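Senhas, cartões e contas: dicas para uma casa com menos sustos

Por Hertta Lahtinen

Moro em Portugal há bastante tempo e em minha casa sou eu quem trata dos pagamentos, das compras pela internet e das senhas da família. Comecei com um caderno azul na gaveta da cozinha, junto das pilhas e dos elásticos. O caderno tinha tudo: o banco, o correio eletrónico, a conta da luz. Um dia a minha irmã Saimi abriu a gaveta à procura de fita-cola e leu em voz alta o código do meu cartão. Foi nesse domingo que mudei de sistema. Deixo aqui o que fazemos agora, com as correções que fui juntando.

O gestor de senhas

Escolha um só programa e ponha lá tudo. Nós usamos o Vendari, mas quase todos funcionam da mesma maneira: há uma senha principal, e o programa guarda as outras. A senha principal deve ser comprida. Quatro ou cinco palavras sem ligação entre elas são mais fáceis de escrever do que uma confusão de símbolos, e também mais fáceis de lembrar de manhã cedo.

Não passe todas as contas no mesmo dia. Eu tentei e fiquei cansada na letra C. Comece pelo correio eletrónico, porque quem entra no correio consegue pedir senhas novas para o resto. Depois o banco, depois as lojas onde o cartão ficou guardado. As outras contas podem entrar pouco a pouco, cada vez que o site lhe pede a senha.

Se alguém na família não quer usar o programa, não insista muito. O meu sogro tem um papel dentro de um envelope fechado, num lugar que só ele e eu conhecemos, e para ele está bem assim.

O segundo código

Ative a verificação em dois passos pelo menos no correio e no banco. O código de 6 algarismos que aparece na aplicação do telemóvel é melhor do que o que vem por mensagem. Quando ativa, o site oferece uma lista de códigos de reserva. Imprima essa lista! Eu guardei a minha no próprio telemóvel, e quando o telemóvel avariou estive dois dias sem poder entrar em lado nenhum.

A folha impressa fica na pasta dos documentos, com a escritura e os boletins de vacinas. Escreva em cima o nome do site e o mês, por exemplo «dezembro», para saber depois qual é a folha mais nova.

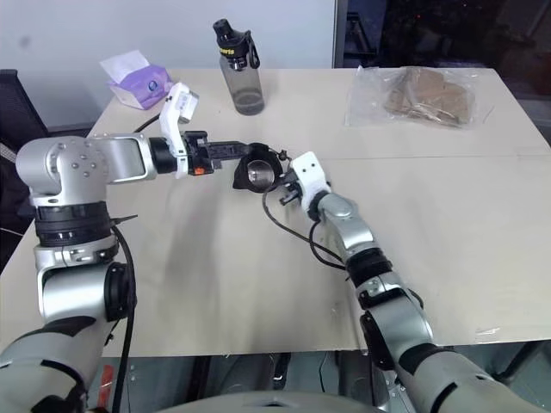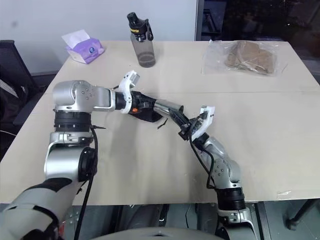

Compras pela internet

Para comprar em lojas que não conheço uso um cartão virtual com limite baixo. Faz-se na aplicação do banco em poucos minutos. Se o número for copiado por alguém, o cartão apaga-se e o cartão verdadeiro continua na carteira. Para as assinaturas mensais convém um cartão virtual separado, com um nome claro, senão apaga-se o errado e o serviço para. Aconteceu-me com a Udis, onde pago o espaço para as fotografias.

Antes de pagar, leia o endereço do site letra por letra. Uma vez quase comprei um filtro para o exaustor numa página que imitava a da Ikonen e tinha um «l» no lugar do primeiro «I». O preço era muito simpático, e isso já me devia ter avisado.

Não guarde o cartão na loja se só vai comprar uma vez. A caixinha vem muitas vezes já marcada e está escrita em letra pequena, ao lado do botão de pagar.

Avisos do banco

Ligue os avisos para todos os movimentos, também os de poucos cêntimos. Quem experimenta um cartão copiado costuma começar com uma quantia pequena. No princípio os avisos incomodam, mas habituamo-nos. Eu tenho ainda um aviso especial para tudo que passa dos 1.000 euros – esse toca mesmo com o telemóvel em silêncio.

Se receber uma mensagem que diz que a conta vai ser bloqueada, não carregue na ligação. Feche a mensagem e abra a aplicação como faz sempre. Se preferir telefonar, use o número que está nas costas do cartão.

Papéis velhos

Extratos e cartões fora do prazo não vão inteiros para o lixo. Corto o cartão com a tesoura da cozinha, uma vez pelo meio do chip e duas vezes pelos números, e deito os pedaços em sacos diferentes. Para o papel comprei uma destruidora pequena da Etura. Aquece depressa e é preciso dar-lhe descanso. Não lhe dê agrafos nem papel de cera. Quando começa a chiar, passo uma folha com umas gotas do óleo próprio para as lâminas; nunca óleo em spray.

As tirinhas servem bem para embrulhar copos numa mudança. No compostor ponho só as de papel simples, misturadas com as cascas dos legumes.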